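Subject: Re: [toolstore] Sorting the bench drawer – knives and drivers
From: Tibor Sipos
To: toolstore list

Hadiza Edet wrote:

> The divided trays are in. Before I order more for the other
> benches, can we agree what goes in them? At the Flaton site
> people put screwdrivers in with the knives, and you end up
> feeling about for one and finding the other. I would also like
> to know whether the folding knives are to be stored open or
> shut, as the present sheet says nothing on it.

Hadiza,

Shut, always. I would put that on the first line of the sheet and leave the rest of the wording until we have settled the layout.

On the layout itself, the tray has three compartments side by side. My proposal is one kind of tool to each: folding knives in the left, screwdrivers in the middle, and the right one for the black tools with the green markings. The red knives are easy to pick out on a pale bench and the drivers have blue and red handles, so a mistake should show at a glance.

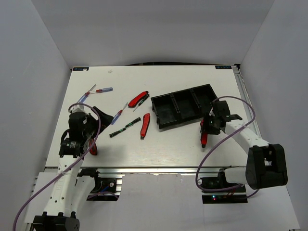
The knives are the awkward item. There are four of them to a bench, and four handles take up more width than you would expect, as the grips bulge just below the collar. Laid head to tail they should sit flatter than if they all face the same way. I have not measured the compartments against them, so please treat this as a starting point. If they will not lie in one layer, I would sooner take a knife off the bench than stack them.

Two further points for the sheet.

Clear the tray before sorting. Turn everything out on the tabletop, spread it so that no tool lies on another, then put it back by kind. Sorting inside the tray takes longer and the odd tool gets missed.

Pick a knife up by the grips at the sides of the handle. Keep fingers off the slider and check that the knife is shut before it goes in. Spare blades do not belong in the tray at all – they stay in the Jillerum cabinet with the sharps tin, under stock line 391.

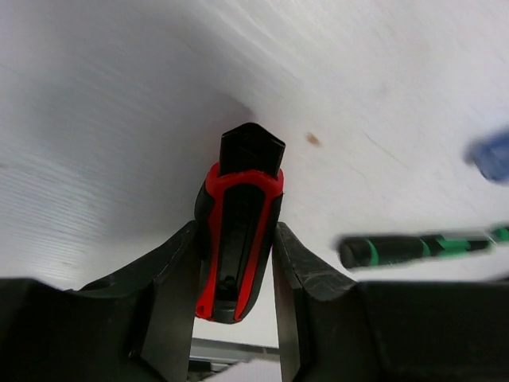 Vratislav Kováčik has asked me to add that he would keep the knives out of the left compartment, as most of the people on his bench reach across with the left hand and would meet them first. He would rather have the drivers there and the knives on the far right. I have no objection, provided every bench is the same. Moving between benches with different layouts is how we got into this state.

Labels: the Midar printer is still at Fashola, so handwritten tape will have to do until it comes back. Please write on the outer face of the tray, as tape on the dividing walls peels at the ribs.

If there are no other objections I will redraft the sheet with Vratislav's order and send it round as version 9.

Tibor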